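Thread tension on the old Jolletti

I have spent June hemming curtains in heavy cotton, and most of that time went on tension. My machine is a second-hand Jolletti with a dial marked to 11. At 7 the top thread lay flat and the underside looped. Changing the needle made more difference than the dial did. 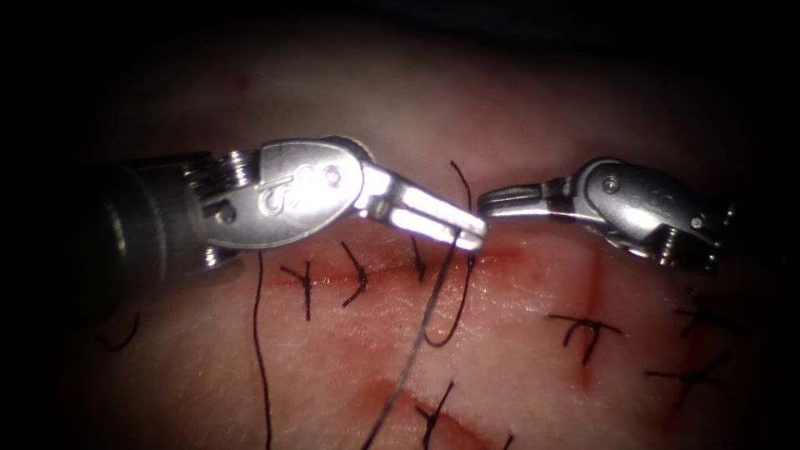
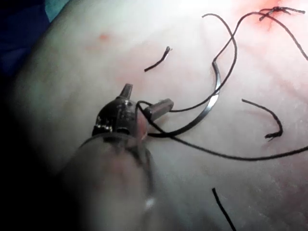 Stitching of the surgical sort: knotted black stitches first, curved needle second.

Kenna Cairns suggested a finer bobbin thread — the Dusska, sold on 500 metre reels. I ran a test strip at each setting and kept the one sewn at 5. The loops have gone, though the hem still puckers slightly at the side seams. The lining is next.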